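Sweeping glossy floor tiles - broom or hoover?
Home and Cleaning > Floors

tilesandtea
Posted 6/17/26
We've got large cream tiles right through, the shiny sort, and every bit of paper or leaf shows up on them. I've gone back to a broom and a long-handled dustpan after years of dragging the hoover out. The trouble is that the light bits don't want to go in the pan. Tissue is the worst. It lifts as the bristles come near and lands further off. 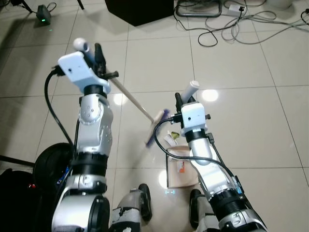

I've tried slower strokes and it's a little better, but I still end up chasing the last scrap across the room. Is it the broom or is it me? The head is an ordinary one from Skirkent and I've had it nearly 2 years.

Marlpit
Bit of both. Soft bristles on a gloss tile need to be pressed down and pulled, and you shouldn't flick at the end. Put the pan down first, close to the rubbish, then bring the bits to it. Most people sweep a pile and then go looking for the pan.

grout_line
Disagree about pressing down. It bends the bristles and they stay bent. I ruined a Durora broom that way in four months. Keep it light and use short strokes.

tilesandtea
Tried it with the pan down first. Better with the paper, no change with the tissue.

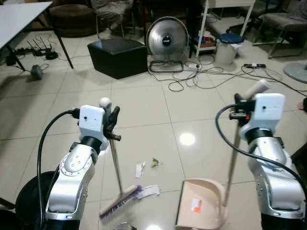 Pan facing the broom, one scrap in, the rest still on the tiles.

Marlpit
Pan looks fine to me. I'd pick the tissue up by hand and sweep what's left.

hobnob415
Move the cables before you start. Dust collects along them and you'll only push it about. Same with the heater and the bin. My order for a tiled room is:

1. Lift cables and power strips off the floor.

2. Shift anything light, such as a footstool or a fan heater (unplugged and cold).

3. Sweep from the walls towards the middle. Stop and pull any fluff off the handles and bristles as you go.

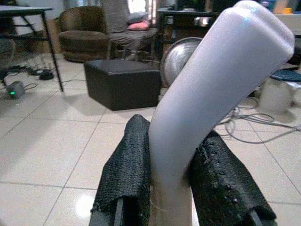
4. Pan down, short strokes, then a damp cloth over the last of the dust.

Takes me 30 minutes for the whole downstairs.

grout_line
30 minutes! A Givier cordless does mine in less and there's no pan to empty.

hobnob415
You still have to empty the Givier.

tilesandtea
Will try the damp cloth tonight. Not buying a cordless just yet.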